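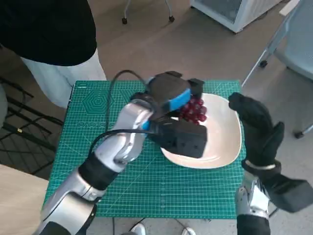
Jornada de puertas abiertas de Salberg

La jornada de puertas abiertas de Salberg es una demostración pública de robótica de manipulación que se celebra cada año en el centro de ensayos de Drarlow. La organiza Salberg junto con la empresa Ikura, encargada del software de control. La primera edición tuvo lugar en marzo, y desde la segunda se convoca en otoño.

Desarrollo

Las visitas se hacen en grupos y duran 30 minutos. El público permanece de pie junto a las mesas de trabajo - no hay barrera de separación - y puede hacer preguntas a los operadores.

La prueba más conocida es la de la fruta. Se realiza con 2 brazos sobre una mesa pequeña cubierta con una base de corte verde cuadriculada. El izquierdo lleva una pinza negra, que sujeta un racimo de uvas oscuras sobre un cuenco blanco cuadrado; el derecho termina en una mano de cinco dedos. La uva se eligió por ser un objeto blando y de forma irregular.

Edición más reciente

La última edición se celebró el lunes 1 de noviembre y recibió a 500 visitantes. Se completaron 107 intentos de la prueba de la fruta. Los resultados se publicaron en el boletín Fothergill, que edita el propio centro.

Véase también

Manipulación robótica
Mano robótica
Pinza (robótica)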